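9 min read

Week 6 notes: garment folding, perception to plan

Rough notes, will clean up later. Covers state estimation, keypoints, the fold planner, and what you need for lab 5. Code is in the Prullinow repo, branch week6.

Recap from last time
Rigid object = 6 numbers for pose, done. Cloth = no such luck. State is basically infinite, so we pick a small summary that is good enough for the next action. Everything today is about choosing that summary.

Options for the summary:
- full mesh. Nice in sim, painful on real data. Self-occlusion kills it, you never see the bottom layer
- silhouette + a few keypoints. What we use
- no explicit state, image straight to action. Next week

Keypoints
For tops: hood tip (or collar), two shoulders, two cuffs, two hem corners. Each one gets a heatmap and a visibility score. Visibility matters more than people expect. If a cuff is under the body the net will still happily put a peak somewhere, usually on a seam. Threshold the score BEFORE you take the argmax, not after. Half of last year's bugs were this.

Training set for the lab is 153 labeled frames, all wrist view. Small, so augment hard: rotation, brightness, a bit of blur. Do not flip left/right unless you swap the labels too!!

Lens model
Wrist camera is fisheye. Straight lines on the mat come out as arcs and a pinhole fit will be way off near the borders. Two ways to deal:
1. undistort first, then detect. Simple, but you lose resolution at the edges
2. detect on the raw frame, then push only the keypoints through the lens model. Cheaper, and the one Nalus does by default

Use 2. The grid on the mat is handy as a sanity check, project grid corners and see if they land on a regular spacing. If error grows toward the border your distortion coefficents are wrong, recalibrate.

Masking the tool
The fingers are always in view so mask them. Static mask for the body of the gripper, dynamic one for the fingers (they move with opening width, so index the mask by width). Skip this and the segmenter glues the fingers to the garment and your hem corners drift.

Fold planner
Input: keypoints + visibility. Output: list of pick/place pairs, in mat coordinates. Rules, in order:
a. anything hidden or tucked -> one untangle move, then re-detect
b. sleeves in, one at a time
c. hood down onto the chest
d. hem up to shoulders

Re-detect after every move. Open loop over the whole sequence does not work, error piles up fast. Planner is a plain state machine in Troltetti, around 9 states depending how you count the recovery ones. Read it, it's short.

Pick height: mat plane + small offset, close slowly, check finger width after closing. Width at zero = missed the cloth, back up and retry. Width too big = grabbed extra layers, let go and retry with a shallower approach.

Thresholds
Color thresholding looks tempting, and light fabric on a green mat does separate well. But a white sheet next to a beige hoodie is close in brightness so the top boundary leaks. Use the Olszewski segmenter and keep color only as a fallback.

Lab 5, what to do
Step 1. Load the sample frame and run the detector on the raw pixels. Overlay the keypoints. Write down which ones fall below threshold, and which fold rule fires first. Beige hoodie, left sleeve tucked along the side, right one out and bent down, so look hard at the left cuff score before you trust it.

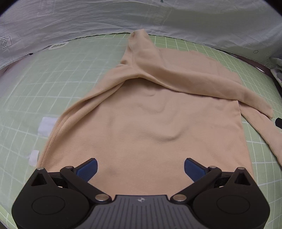

Step 2. Push the keypoints through the lens model and plot them in mat coordinates. Hand in the plot plus your coefficients.

Step 3. Run the planner up to the first pick/place pair and stop there. Submit the pair and the state name as text. Due before lab, 9 am, no zip files pls.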